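Ticket 332: Liltach toggle clasp will not stay closed
Opened by Shufen Fang, Monday, June 29, 2026

Customer loves her birthstone anklet (so do we!) but says the toggle slips out whenever she walks. She ordered the 21 cm length.

Weidong Shen: Got it on the bench this morning. The bar is 6 mm too short for that ring, wrong part from the Weston tray. Easy fix!
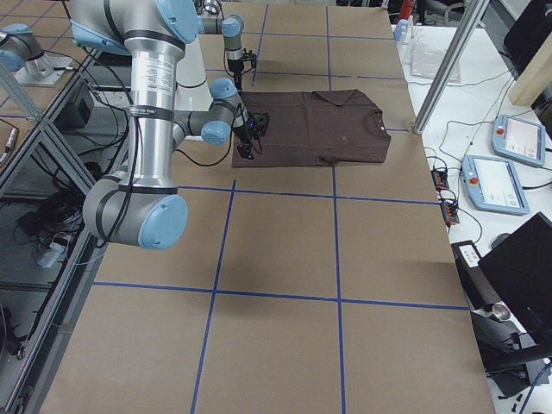
Swapped in the longer bar, added a soldered jump ring, and gave it a good long tug test. Holds beautifully, and the garnets look gorgeous.

Shufen Fang: Wonderful, thank you! Mailing it back today. Please check the other anklets from that tray. Status: closed.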